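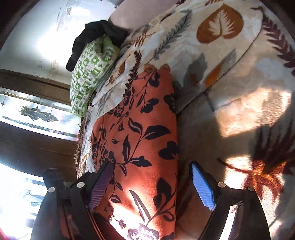

About Rikex

We're a small research group in Rondale, and we teach robots to do household jobs by showing them how people do those jobs. Rikex started with 2 of us and a bench. We still have the bench!

Most of our work now goes into soft things: cushions, pillows, comforters, clothes. A mug keeps its shape when you pick it up. A cushion squashes, sags and folds over itself, and we love it for that. Our demonstrators carry a hand-held gripper with a camera on it into ordinary bedrooms and do the job themselves, so what the robot learns from is what the gripper saw, morning sun and all.

The result we're most excited about came in October. We trained one policy on tidy lab beds and another on the same number of demonstrations from real homes, then tried both in bedrooms neither had seen. The lab policy placed the cushion properly in 39 per cent of tries before we changed anything. Adding just 3 homes to its training made a bigger difference than doubling the lab data, and we're still arguing (happily) over why. Patterned fabric might be part of it.

We share our method notes with the Jasińska and Kernitz groups, and we're always keen to visit new homes. A session takes about 45 minutes, and you don't need to make the bed first.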